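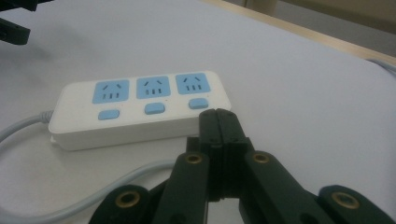 Gripper fingers closed, just short of the power strip.

I've had this gripper for most of the year now and I still have to remind myself that the brass bushings come before the software. Every time! The fingers start landing a little to one side, and I go straight to the laptop and fuss with offsets, when what the poor thing wants is a wipe and a snug-up at the pivots.

So on Monday evening I finally wrote the routine down on a card, with a nudge from Esben Egilsson, who set up the first Gakside cell and has more patience than I do. Close the fingers, look for an even seam, wiggle each arm with your thumb. If one of them clicks, take the screw out, clean the bushing and put it back with one small drop of oil (I use far too much, always have). Then open and close it 35 times before you trust it near a socket.

Plugs are fussy work, you see - a block will forgive you a sloppy grip, and a plug just won't. I like to handle the adapters myself before I write a single move, to get a feel for how much weight hangs off one side.

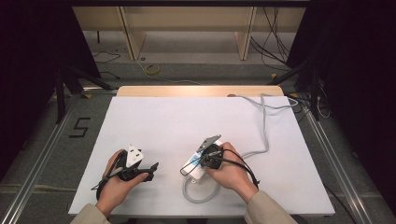
Do you have to recalibrate after cleaning the pivots?
Only if you took an arm off completely. For a wipe and a drop of oil, I just check the closed position and carry on.

9 comments | 311 shares
Filed under: Workshop Notes, Robots
Print this post | E-mail to a friend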